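Notebook – ticket allocation tool, Nurkcombe hall dates
September 20, 2019

Start of day
Picked up where I left off with the seat map. The hall sent a new plan for the Wimemness concert and it doesn't match the one we loaded in June. Capacity on the new plan is 1,416. Ours adds up to less, and the gap is all in the rear balcony, where row K was entered as restricted view and then never released for sale. Fixed in the working copy only. The live map stays as it is until the hall confirms in writing.

The standing area is still set to 600. Left that alone.

Also renamed the price bands so they match what is printed on the tickets. Band C was called "Upper side" in one table and "Side upper" in another, and the report treated them as two bands. Old reports will still show both.
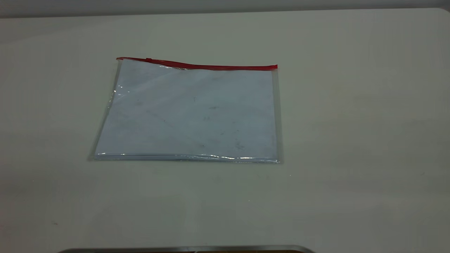 Held seats
Promoter holds, hall holds and access seats were all sharing one code (H). Split them into HP, HH and HA. Anything already coded H has gone to HP by default, so the access seats need moving by hand. Did stalls left before lunch. Stalls right still to do.

Ran a test sale against the copy with seven baskets open at once, all going for the same pair in row D. One basket got the pair and the others got the "no longer available" message, as they should. Ran it again with the hold timer cut to six minutes. The seats came back on sale when the timer ran out, but the map went on showing them grey until the page was reloaded. Same fault as on the Vashisht dates. The count at the top of the page was right each time – only the colours are behind.

Tried clearing the stored map on each release. It works but the page is slow, almost twice the load time on the office machine. Took it out again.
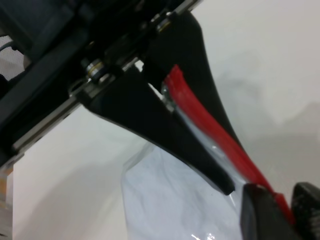 Bhupendra Mathur thinks the grey seats matter more than the load time. His view is that a buyer who sees a grey block assumes it has sold and goes for a dearer band or gives up, and that we should accept the slower page for the first hour of sale and switch back afterwards. He would also like the "tickets left" line taken off the page until the holds are sorted, as it counts HP seats that may never be released.

I agree on the second point and have hidden the line in the copy. Not sure on the first. Will time it properly with a full map before deciding.

Provitz export
Their file now wants the door number in its own column. Added it after row. Left blank for standing. Sent them a short file to check, no answer yet.

To do
Access seats, stalls right
Ask the hall about row K
Time the page with the stored map cleared
Check refunds put seats back under the right code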